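Clundden rally to go ahead with night stages despite driver concerns

Last updated 4:40 p.m.

Organizers of the Clundden Rally said they will keep both night stages on this year's route, a decision that championship leader Veikko Manninen said had left him uneasy.

The two stages, run through forest land north of the town, were dropped last season after a landslip closed part of the access road. The road has since been rebuilt, and the local authority signed off on its use last week.

Manninen, who drives for the Flerex team, said he had no complaint about the stages themselves but questioned the timing. Under the current schedule, the last cars will not leave the start line until after 11 p.m., and crews must be back in the service park by 7 the next morning.

"It is a long day before you even get to the dark part," Manninen said. "I like driving at night. I would like to sleep a little as well."

The 31-year-old leads the standings by nine points over Liam Hartley of the Wodia team, with the Clundden event and one more round left to run. He won the last two rounds after a slow start to the season that included a retirement in Nyanda, where a broken suspension arm ended his rally on the opening morning.

Hartley took a different view and said the night stages should never have been removed.

"Everybody has the same hours and the same road," he said. "If you are tired, the guy behind you is tired too. I'd rather have them in than out."

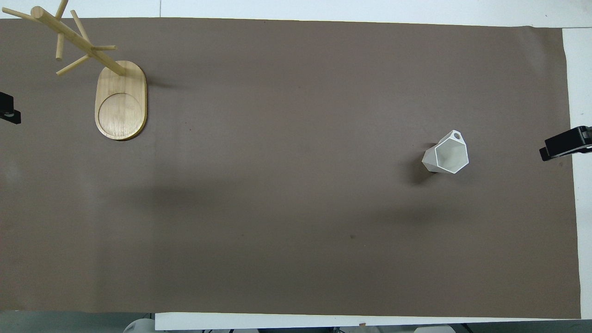

A pale wooden mug tree with an oval base, set on brown paper.

The entry list, published Thursday's deadline aside in draft form, shows 53 crews, up from last year. Flerex and Wodia have each entered two cars in the top class. Most of the remaining places have gone to privately run teams, several of them competing at Clundden for the first time.

Route officials said the event will cover 1,356 kilometers in total, including the road sections between stages. The longest timed stage is on the final morning and finishes on the hill above the old quarry, where spectator parking will be limited to ticket holders.

Organizers said they had listened to the crews on rest time and made one change. Service on the night in question will be shortened so that cars can be parked earlier - a step the teams had asked for at a meeting in March. They ruled out moving the stages to the afternoon, saying the road closures had already been agreed with residents.

Extra marshals will be posted on the downhill section of the second night stage, where two cars left the road the last time it was used. Neither crew was hurt. Reflective boards will be added at three junctions, and the chicane before the bridge has been widened.

Wodia said it would bring a revised lighting setup for both of its cars. Flerex said it planned no major changes, though Manninen will test on gravel for one day before traveling to the event.

A win for Manninen would settle the title if Hartley finishes lower than third. Hartley said he had not looked at the numbers.

"I know I need to finish in front of him," he said. "That is enough math for me."

Spectator maps and a list of road closures will be available from the rally office in Clundden. The ceremonial start is set for 6 p.m. in the market square, with the first timed stage the following morning.

9 comments | 53 shares

Contact us | Copyright, all rights reserved | Back to top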